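I've got a soft spot for earwigs, and I'm tired of being told to trap them.

Every spring our allotment newsletter in Pindbridge runs the same piece: flowerpot, straw, cane, tip them out at dawn. Dulce Zamudio on the next plot swears by it. Fine, they nibbled my dahlias too.
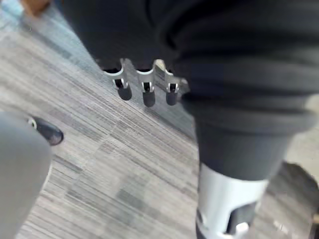
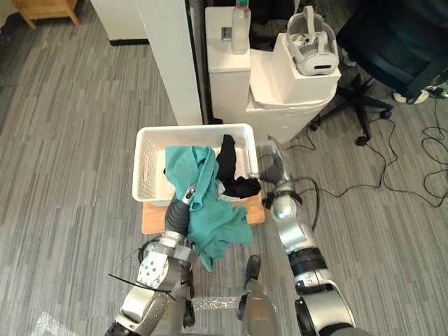
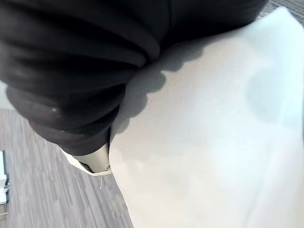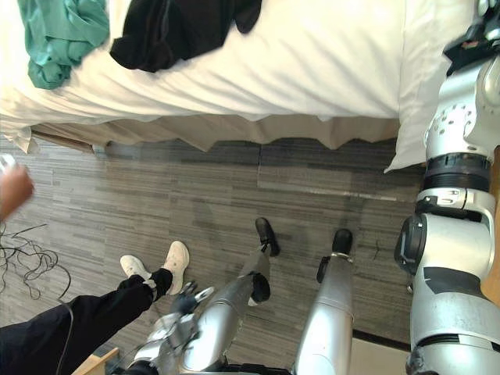
Fabric in all four; the teal cloth shows in the second and fourth.

But they eat aphids by the bucketload! I left my apple tree alone last March (no sprays, no pots) and found 29 earwigs under one bit of loose bark, and hardly a curled leaf anywhere. So I say leave them be, lose a few petals and send your sightings to the county recorder.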